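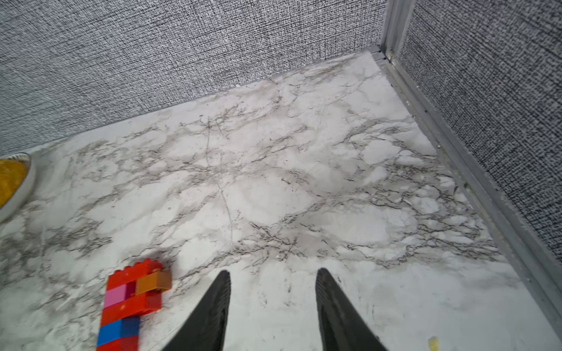 Faut-il fermer le bocal pendant que le cidre tourne en vinaigre ?

Un linge propre tenu par un élastique suffit, car les bactéries du vinaigre ont besoin d'air et s'arrêtent de travailler sous un couvercle vissé.

De : Agata Barbieri
À : liste Genisero, conserves et fermentations
Date : 17 septembre 2023
Objet : Re: vinaigre de pommes, voile blanc et petites inquiétudes

Bonjour à toutes et à tous, et bonjour Samuele en particulier, à qui je dois une réponse depuis un bon moment déjà (j'ai été prise par les haricots, puis par ma sœur, puis encore par les haricots).

Samuele Ferri a écrit :

> Bonjour la liste,
> J'ai lancé en août mon premier vinaigre de pommes avec les
> fruits tombés du vieux Rinden. J'ai suivi à la lettre la feuille
> d'Ailsa : 2 050 grammes de pommes en morceaux, 2 000 grammes
> d'eau, un peu de sucre, et on attend. Les bulles sont venues
> très vite, puis plus rien. Maintenant il y a un voile blanc
> à la surface, un peu plissé sur un bord, et une odeur qui
> rappelle la colle. Est-ce que c'est fichu ? Est-ce que
> j'aurais dû retirer les morceaux ? Et est-ce que quelqu'un
> aurait une mère à me donner, au cas où ?
> Merci d'avance, je suis prêt à tout entendre.
> Samuele

Alors d'abord, cher Samuele, on respire. Ton message m'a rappelé mes débuts, quand je soulevais le linge trois fois par jour et que je trouvais chaque fois une nouvelle raison de m'affoler. L'odeur de colle, ou de dissolvant, beaucoup d'entre nous l'ont eue. C'est de l'acétate d'éthyle, qui se forme quand il y a encore de l'alcool et déjà de l'acide dans le même bocal, et elle s'en va très souvent toute seule au fil des semaines. Laisse-lui le temps, mets le bocal dans un coin tiède à l'abri du soleil et ne le remue pas sans arrêt comme je le faisais.

Pour les morceaux, oui, je les aurais sortis dès que les bulles se sont calmées. Tant que ça pétille, ce sont les levures qui mangent le sucre, et là il faut enfoncer les pommes tous les jours pour qu'elles ne moisissent pas au-dessus du liquide. Ensuite on filtre, on presse doucement dans un torchon, et on laisse le jus tranquille. Si les tiens y sont encore, filtre ce soir, ce n'est pas un drame.

Reste le voile, et c'est là que je vais être un peu longue, pardon d'avance à ceux qui lisent sur leur téléphone.
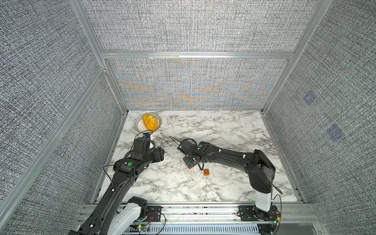

Voile, mère ou moisissure

Une mère jeune commence par une pellicule mince, lisse, presque transparente, qui épaissit peu à peu et devient gélatineuse. On peut la soulever avec une cuillère et elle tient, comme une peau de flan (l'image n'est pas appétissante mais elle est juste). Si elle coule au fond parce qu'on a bougé le bocal, une autre se formera au-dessus, et la première ne gêne pas.

Le voile blanc, mat et plissé, c'est plutôt ce qu'on appelle la fleur : des levures de surface. Elle se défait en miettes dès qu'on la touche. Elle n'est pas belle et elle peut donner un goût plat, donc je l'enlève avec une écumoire bien propre, et j'ajoute un verre de vinaigre non pasteurisé pour acidifier un peu le tout. En général elle n'insiste pas.

La moisissure, elle, est duveteuse et sèche, avec du vert, du noir, du bleu parfois. Dans ce cas on jette, tout, sans écrémer et sans goûter. Je sais que sur une autre liste on conseille de retirer seulement la tache, et je ne suis pas d'accord du tout.

D'après ce que tu écris, je parierais sur la fleur. Mais dis-nous comment elle se comporte sous la cuillère.
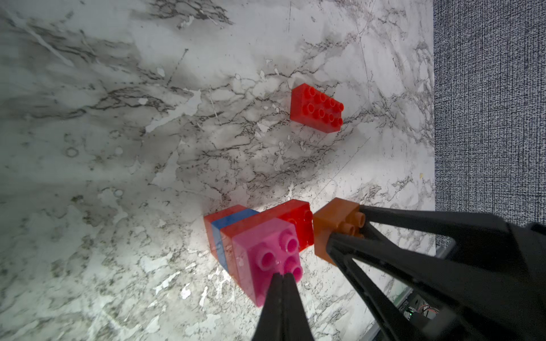
Il y a aussi la question de l'eau, que tu n'as pas posée et que je me permets de glisser ici. Young-sook Wi nous avait raconté l'hiver dernier qu'elle avait perdu tout un bocal avec l'eau très chlorée de son nouvel appartement, et que depuis elle la laisse reposer une nuit dans un saladier. Je fais pareil, sans être certaine que ça change grand-chose chez moi où l'eau est plutôt bonne. Et pour la feuille d'Ailsa, je trouve personnellement qu'elle met trop d'eau. Avec des pommes peu sucrées comme les Rinden on obtient un cidre bien léger, donc un vinaigre bien léger aussi, agréable en salade mais que je n'utiliserais jamais pour des cornichons. Ailsa, si tu me lis, tu sais que je t'aime beaucoup et que nous avons déjà eu cette discussion !

À propos de cornichons justement : pour tout ce qui doit se garder au placard, prenez un vinaigre du commerce dont l'acidité est écrite sur l'étiquette. Le goût au palais ne dit rien de fiable, et les bandelettes de papier ne mesurent que le pH, ce qui est autre chose. Etornam Bawa sait faire le dosage à la soude, il l'a promis pour la prochaine rencontre, à condition qu'on lui apporte des échantillons filtrés et surtout étiquetés (la dernière fois il s'est retrouvé avec deux bouteilles identiques et deux propriétaires fâchés).

Pour la mère, Samuele, j'en ai une énorme, arrivée il y a des années de la ferme Pathak dans un pot de moutarde, et qui a déjà fait des petits un peu partout. Je t'en mets un morceau de côté dans son vinaigre. Je descends à Trulow à la fin du mois pour voir ma sœur - encore elle - et je peux le déposer chez toi en passant, si tu me redonnes ton adresse en privé. Ne l'envoie pas à toute la liste, nous sommes quand même 77 maintenant.

Pour la mettre en route : verse ton cidre filtré dans un bocal à large ouverture, rempli aux deux tiers, ajoute la mère avec tout son liquide, couvre d'un linge à trame serrée. La gaze, les moucherons la traversent sans se gêner, j'ai donné. Ensuite tu goûtes une fois par mois avec une paille. Quand ça pique franchement et que l'alcool ne se sent plus, tu mets en bouteilles pleines à ras bord et bien bouchées, et tu gardes un fond pour la fois suivante.

Voilà, je voulais écrire trois lignes. J'ai encore des poires qui attendent sur le balcon et je n'ai jamais réussi mon vinaigre de poires, il reste trouble et un peu mou. Si quelqu'un a une idée, je suis preneuse, même d'une idée farfelue.

Je vous embrasse,
Agata

--
Pour se désabonner de la liste Genisero, répondre avec le mot DEPART dans l'objet.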